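Bench notebook, packing room - March

Bins for the small-parts line, continued from the last entry

Picked up where the shelf labels left off. The shelf labels are done and the shelf plan is frozen, so the remaining question is which open bin goes on the bench at the packing position and where on the table it sits. Three candidates on hand: the Vimby shallow tray, the Marikar open bin, and the old gray tote we have used since the move. The gray tote is out on depth alone. A person of average height has to lean over to see the last few parts, and the last few parts are where the counting errors come from.

Remaining two were put through the same list.

Footprint. Bin has to sit on the packing table with the order sheet to its left and leave clear space in front for an open carton. With the bin pushed too far back the reach gets long and people start pulling it toward themselves, after which it wanders. With the bin too close, carton flaps hit the rim.

Depth. Shallow enough to see the floor of the bin from standing height, deep enough that a full pour of the 4 mm spacers does not climb the wall and go over.

Corners. Rounded is wanted. Square corners hold washers flat against two walls at once and they have to be dug out with a fingernail.

Color. Parts are mostly black, zinc or brass. White bins lose the zinc. Black bins lose everything else. Wanted something with color in it and not too dark at the floor.

Sound. Added by request from the next bench. Steel trays are ruled out permanently.

Vimby tray, first pass

Good on visibility, bad on everything else. A pour of spacers from the supply bag goes over the front lip unless poured slowly, and slow pouring will not survive a busy afternoon. Ran the pour 5 times at normal speed and had parts on the table in 4 of them. The lip also flexes when the tray is lifted by one side. Fine for finished assemblies laid out singly, so it is not being thrown away. Moved to the assembly shelf.

Marikar bin, first pass

Same pour, same bag, 5 times. Nothing over the wall. Parts spread toward the far end on a fast pour and stay there, so the pile is at the wrong end for the picker unless the bin is turned or the pour is aimed at the near wall. Aiming works. Wrote it on the pour card.

Lifting: walls hold shape with a full load. Bottom slides easily on the table, which is useful when swapping and a nuisance otherwise. See below under sliding.

Cleaning: label residue from the supplier came off with warm water and dish soap, no scraping. Do not use the citrus remover on it, we already know what that did to the clear lids.

Position on the table

Cleared the table down to the bare surface before setting position. Tape dispenser, scale, pen cup and the stack of inserts all went to the side cart. It is much easier to judge reach with nothing else pulling the eye, and the earlier layout had been built around the scale, which does not need to be on that table at all.

Settled on the right-hand side, long dimension of the bin running away from the picker. Tried it crosswise first. Crosswise gives a wider target for the hand but eats the width needed for the carton, and the far corner ends up beyond a comfortable reach for left-handed picking. Lengthwise it is.
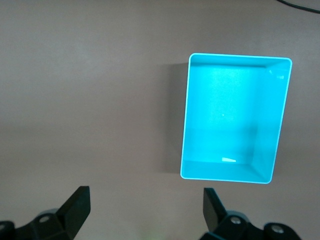
Cyan open bin on the packing table, lengthwise, right side.

Visibility of parts at low count is the main reason to like this bin. Dropped single parts in and looked from the standing position, overhead lights on, blinds half down:

Black spacer - found at once anywhere on the floor.
Zinc washer - found at once on most of the floor, a second look needed in the bright patch from the overhead light.
Brass insert - found at once.
Clear bumper - poor. Clear bumpers are poor in every bin we own. They stay in their own cup.

Glare on the floor of the bin is minor and moves if the bin is turned a few degrees. Not worth shifting the light for. If the light is ever changed, check zinc washers again before anything else.

The table surface itself helps. It is matte and plain and a part that misses the bin shows up clearly. The earlier table had a speckled top and we swept up parts from it weekly. Leave this one uncovered. There was a suggestion to put down a cutting mat at this position and I am against it: printed grid lines hide small parts and the mat edge catches washers.

Sliding

An empty bin moves when brushed with a sleeve. A loaded bin moves less but does creep toward the front over a long run. Measured creep over one batch with a starting line in pencil: 2 cm by the end, all of it toward the picker. Not serious, though 2 cm per batch adds up if no one pushes it back.

Options looked at:

Rubber feet. Lifts the bin slightly, stops the creep, also stops the quick swap. The bin has to be picked up straight, and with a full load people drag it anyway and peel the feet off. Tried a set, peeled one off in the first hour. No.

Shelf liner under the bin. Works. Gets dirty, curls at the corners, and parts go underneath it. Maybe.

A wooden stop at the near side only. The creep is all in one direction, so one stop is enough. Cut a strip from scrap, sanded the edges, fixed with removable tape for now. Bin still slides away from the picker for swapping and comes back to the same place by feel. This is the one to keep unless the tape leaves marks.

Tape check to be done at the end of the week. If it marks the surface, go to a clamp at the table edge with a longer strip.

Counting trial

Used the Dranton order as the test batch. The pick list called for 597 spacers in total across the cartons, an ugly number that does not divide into anything, and therefore a decent test. Procedure: pour, pick by hand into cups, check each cup on the scale, tip into the bag, bag into the carton. Scale is on the side cart now, one step to the right.

First run came out 2 short on the final tally. Both were found: one in the fold of the supply bag, one on the floor under the cart. Neither was a bin problem. Second run, same parts returned and poured again, came out correct at 597 with nothing on the floor.

Notes from the runs:

Pouring the full quantity at once is too much. The pile gets deep enough that fingers go past parts and bring up more than wanted. Half the quantity per pour is comfortable. The rest stays in the supply bag, clipped shut, on the cart.

The near wall is useful for drawing parts up against. Slide two or three up the wall with the fingertips and they come into the hand. This did not work with the gray tote, the wall was too tall to get the wrist over.

At the end of each pour, tilt the bin toward one corner to gather the remainder. The rounded corner lets them go again when it is set down.

Do not pick directly from bin to bag. Tried it for speed. It saves very little and there is no check on it.

The step to the scale is annoying at first. By the second run it was habit. Leaving it there.

One bin or two

There was talk of running two bins side by side so that the mixed Prolton kits can be picked without swapping. Tried it with the second Marikar bin for part of an afternoon. With two on the table the carton has to go to the left edge and the order sheet has nowhere to lie flat. Also had one washer end up with the spacers, which is the specific mistake we are trying to get rid of. Two bins at one position is rejected. For mixed kits, pick all of one part into cups, swap the bin, pick the next. Slower per kit, fewer recounts.

Second bin stays on the lower shelf of the cart, empty, right way up. Do not nest them with parts inside. Do not use it for trash, offcuts or lunch.

Labeling

No adhesive label on the bin itself. Contents change several times in a shift and old labels stay on. A card goes on the table behind the bin, folded to stand up, part number facing the picker. Cards are in the top drawer in part number order. If the card and the pick list do not match, stop and empty the bin before going on.

Card stock we have is a bit thin and falls over when the fan is on. Heavier stock is on the supply request.

Bench rules as they now stand

Bin on the right, against the stop.
One part type at a time.
Pour half, clip the bag.
Card behind the bin before the first part goes in.
Bin emptied and wiped at the end of the batch.
Nothing stored on the table overnight.

Open items

Tape marks under the stop, check end of week.
Heavier card stock.
Pour card needs the sentence about aiming at the near wall typed properly, my handwriting version has already been misread once.
Longer run with M3 nuts. They roll less than spacers and may sit differently against the wall. Would like to see whether the creep is the same.
Decide on the gray totes. They are sound, only too deep for picking. Could hold the air pillows. Measure the space under the carton rack first.
Lid question for the Marikar bins. Supplier lists a lid, we have not handled one. No need for it at the bench, possible need if the bins ever go on the truck.

Stopped at 4:40. Table wiped, stop left in place, bin back against it.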